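Notebook, textiles bench / bed room
Friday, started 8:40

Bed day! I have been looking forward to this one all week. The question is still the one Heike Ruppert wrote at the top of the last section: what is the fewest moves that gets a soft grey layer folded on top of a bed without dragging the blanket underneath along with it? I thought I knew. I did not, and now I have two pages of better ideas.

Set up on the bed with the peach bear blanket at the bottom and the grey layer spread over it. 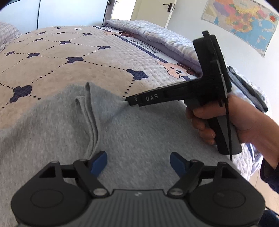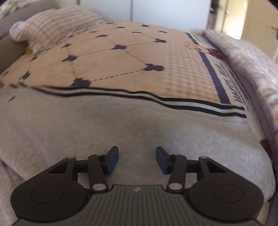

Plush under fleece is a wonderful pairing for making trouble. Both have a nap, both grab, and if you pull the top one sideways the two of them go together like a pair of brushes pushed into each other. Last time we worked on a smooth sheet and the top layer slid wherever we asked. Different animal altogether. I want everybody who reads this to go and try it at home tonight with whatever blankets they have, it is oddly gripping (sorry Carola).

First attempts: sideways pull, low to the bed. Bad. The bears traveled with the grey, and by the time the fold was made the bottom blanket had a ridge under it that I had to smooth out by hand. Did it again slower. Same ridge, just took longer to get there.

Second idea, from Carola Mühlbauer, who stuck her head in while I was muttering: lift first, then travel. Pinch a little in from the edge, go straight up about a hand's height, and only then carry it over. So much better! The bottom blanket hardly stirred. The lift breaks the contact between the two naps before anything moves sideways, and once there is air between them the fleece floats over quite happily.

Catch with the lift: where you pinch matters far more than I expected. Pinch right on the edge and the corner droops and curls under itself, so the fold lands with a little rolled lip. Pinch too far in and you get a tent, the cloth hangs down on both sides of the tip, and when you let go there is a pointed tuck standing up in the middle of the fold. The sweet spot on this fleece seems to be three fingers in from the edge. I have penciled that on the card by the door.

Letting go is its own small art. Drop it and the fold lands wherever it likes. Lower it until the cloth touches, wait a breath, then open. I got into a nice rhythm with this after coffee and did a long run with hardly a bad landing.

10:50
Tried to beat the creases. Soft creases on fleece are sneaky, they look like nothing until you fold over them, and then each one doubles. What worked best was stroking from the middle out to the sides, flat hand, no pressure to speak of. Stroking from one side all the way to the other just herds the creases to the far side and stacks them there. Obvious once you have done it wrong six times.

Also: stroke WITH the nap. Against it, the color changes in patches and you can't tell a shadow from a crease anymore. I spent a silly amount of time chasing one that was only brushed fleece.

11:30
Swapped to the Bostine throw for comparison. It is thinner and has more weight to it, and it drapes beautifully, falls straight down from the pinch with no tent at all. But it remembers every fold. Open it again and the old line is there, and the next fold wants to go along the old line even when you aim beside it. Label says 300 g/m² and I believe it, it feels dense. Lovely thing. I would use it for teaching people the lift because it forgives a bad pinch, then move them on to the fleece.

The Gerlach one is still in the dryer. Skipped.

Note on the bed itself: the mattress is soft enough that leaning a knee on it changes everything. The whole surface tips toward you and the top layer starts creeping. Keep feet on the floor. If you can't reach the far side, walk around. I know it's slow.

After lunch
Heike came by and we did the two-person version, one at each side. Great fun and a total mess at first, because we both lifted at our own speed and the fleece swung like a hammock. Then we agreed that one person leads and the other only follows, no talking, just watching the leader's side of the cloth. After that we were quick. Our best stretch was 37 folds in a row with the bears staying flat underneath. I made her stay for one more and of course that one went crooked.

Heike's remark, which I think is worth more than my whole morning: we keep judging the fold by how the top edge lines up, but what you feel when you get into a bed is whether the layer below has bunched. She would rather have a fold that is a thumb off at the edge and smooth beneath. I agree and have changed the score sheet. Old column "edge" stays, new column "under" goes next to it. Please fill in both from now on, and lift the fold to look before you write anything.

Logged as series 381 in the Skanex folder. The earlier series are on smooth sheets, so don't compare them straight across. I put a line in the header to say so.

Side thought, before I forget: the pattern on the bear blanket is a gift. With dashed lines making a lattice you can spot a shift in the bottom layer instantly, a line that was straight has a bend in it. On a plain blanket I would have missed half of today's small drags. Could we get more patterned bottom layers? A check would do, or anything with a grid. Carola thinks there may be some in the Pluretel box on the top shelf.

To do
- wash fleece, no softener (softener flattens the nap and we lose the grab, and the grab is the whole point)
- Gerlach throw out of the dryer, let it rest overnight before use
- go through Pluretel box for checks and grids
- try the lift with the top layer turned over, nap side to nap side versus back side to nap side
- find out if three fingers in still holds for a heavier blanket, my hunch is four
- lint roller, we are out again

Bed left made up, grey layer folded in thirds at the foot end. Please don't sit on it.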